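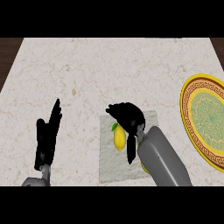
Two simulated arms at the marble counter, with a lemon on the towel and a plate to the right.

About Cokis

We write and test good practice for robots that work with their hands in kitchens, dining rooms and other places where people live. Small company, big pile of rules – and we love it!

Manikandan Ramasamy started Cokis in Kerport after years of reading safety standards written for factory floors and wondering what they'd say about a kitchen bench. Not much, as it happened. So he began writing his own notes, other people asked for copies, and those notes grew into the Brovmont Code, which now has 59 rules in plain English.

Every rule has to earn its place. Before one goes in, we run it 3000 times in simulation, changing the layout and the starting positions as we go. A lemon and a good plate make a great test (you'd be surprised how much arguing one plate can start). How close may an arm pass to crockery it hasn't been asked to touch? Which arm gives way when both want the same bit of counter? When should a gripper slow down? We write the answer first, then run it, and if the rule is muddled we colour it red and start again.

We're fussy about records, too. Failed runs are kept beside the good ones, and each rule carries the name of the person who wrote it, so you know who to ring. Nothing passed in simulation goes straight into a home. It moves on to supervised trials at Poduval, our workshop across the harbour, where a person stands by the stop button the whole time.

There are 18 of us now – engineers, a former chef, two technical writers and an occupational therapist who has rewritten more of the Code than anyone.

The Code is free to read and we revise it every May. If you've tried a rule and it didn't work for you, please write in. Those are our favourite emails!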